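How to Check a Residential Plot Before You Pay the Deposit

Posted by Su-chen Su, July 26, 2020

These steps are for buyers looking at an empty plot in a planned development such as Stutham. Do them in order, and do not hand over any money until step 4 is finished.

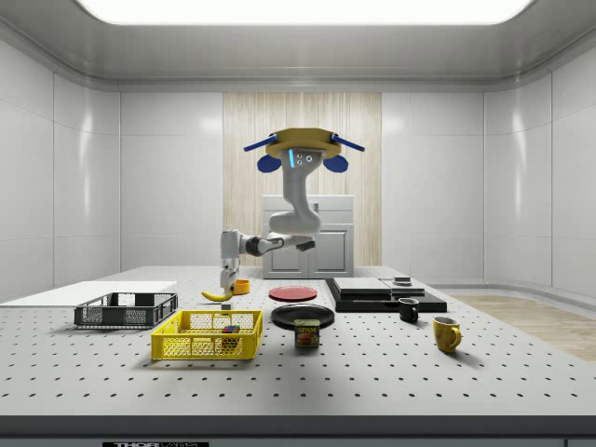
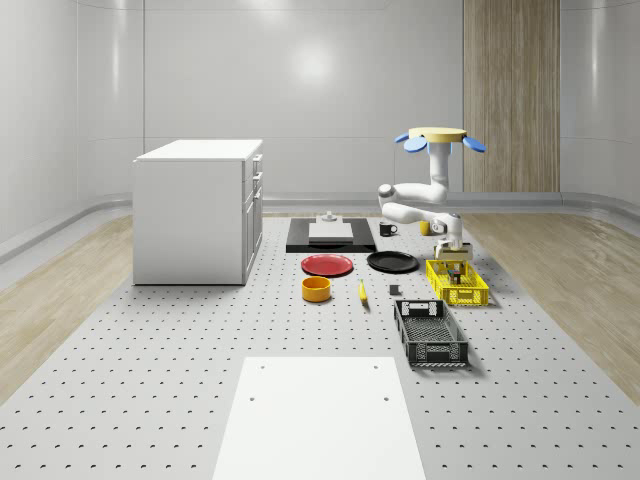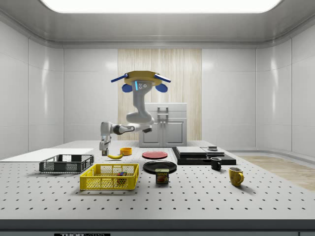 Step 1. Get the plot number and the block plan. Ask the seller for both in writing. Find the plot on the plan and note which road it faces and which plots touch it.

Step 2. Visit and measure. Bring a long tape and a second person. Find the corner markers first, then measure all four sides. If a marker is missing, ask the developer to set it again before you go further. A side that comes up short should be settled in writing.

Step 3. Look at the level. A plot that sits below the road will need fill. Ask for a quote per truckload. One buyer in the Kan block was told 16 loads and ended up paying for 22.

Step 4. Check the title at the land office. Search by plot number and by the seller's name. The search fee at our office was 800 in June. Look for loans, unpaid development charges and any earlier sale agreement.

Step 5. Agree on the deposit. Keep it small until the transfer date is fixed. Pay by bank transfer, and get a signed receipt showing the plot number, the full price and the date the balance is due.

Step 6. Book the transfer. Both parties need original ID and two copies. If an agent is involved, get the commission in writing before this appointment.

Corner plots usually carry an extra charge, so ask whether the quoted price includes it.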